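Bottle Labels and Bottle Sorting – Gallery

Kekden project pages

This gallery belongs to the packaging section of the Kekden pages and deals with clear plastic drinks bottles: how they are labelled, how they lie on a flat surface, and how they are stored before going back for recycling. Notes are kept short. Readers who want the full tables should use the Kokano data sheets, which list 292 bottle types by neck size, wall shape and label method.

1. Film label on a grooved bottle

A film label follows whatever is underneath it. On a smooth bottle the side edges run straight. On a grooved bottle they go slightly wavy, and small print set across the grooves becomes harder to read at an angle. The blue label with the Otsuka name has the usual arrangement for a Chinese drinks label: a web address, a line with a standards code, and the nutrition table outlined in a thin pale line, with values given per 100 millilitres.

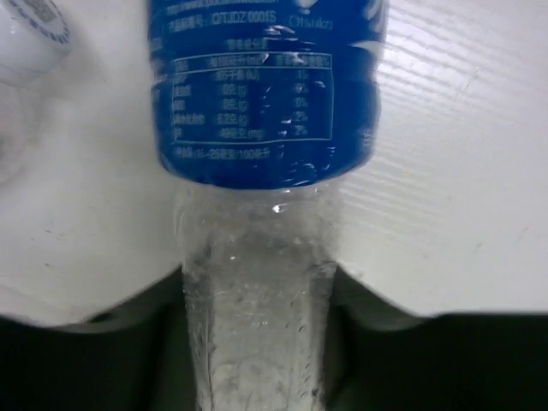
Label film should come off before the bottle is crushed. Kawaguchi, the sorting line we used for comparison, takes bottles with the label on but pays less for them. Bostent will not take them at all. Both accept caps, provided they are bagged separately.

For our own records the label is cut along the back and kept flat in a sleeve. The sleeve carries the bottle type and nothing else. Labels with a torn nutrition table are still kept, as the table can usually be filled in from a second bottle of the same type.

2. Bottles on the work surface, bin at the far corner

Six plastic bottles on a white surface, with the yellow-orange bin standing at the back left. The rim of the bin is thick and rounded, the opening roughly square, and the body narrows towards the base. 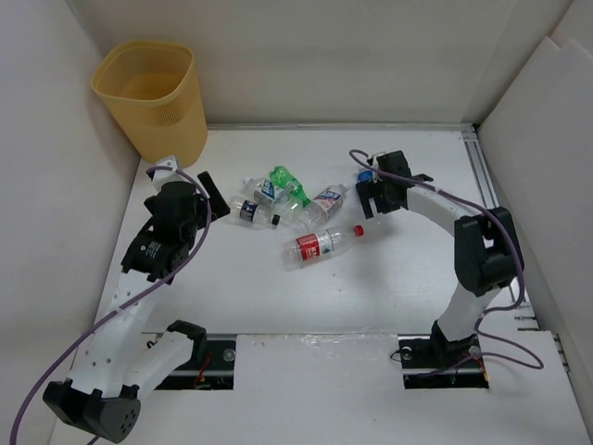 Kekden packaging section
Page editor

A tapered bin stacks well when empty but holds less than its height suggests. Bottles laid flat along the bottom leave gaps at the corners, and a second layer set crosswise fills these better than one set the same way. We have not found any gain in sorting by size first.

The collection now stands at 3860 bottles, of which 200 are held back as reference pieces and not crushed. Reference bottles are stored lying down, necks to the left – shelf height is the only reason. The next set of pages, on caps and neck rings, is planned for June.

Page last changed May 25, 2022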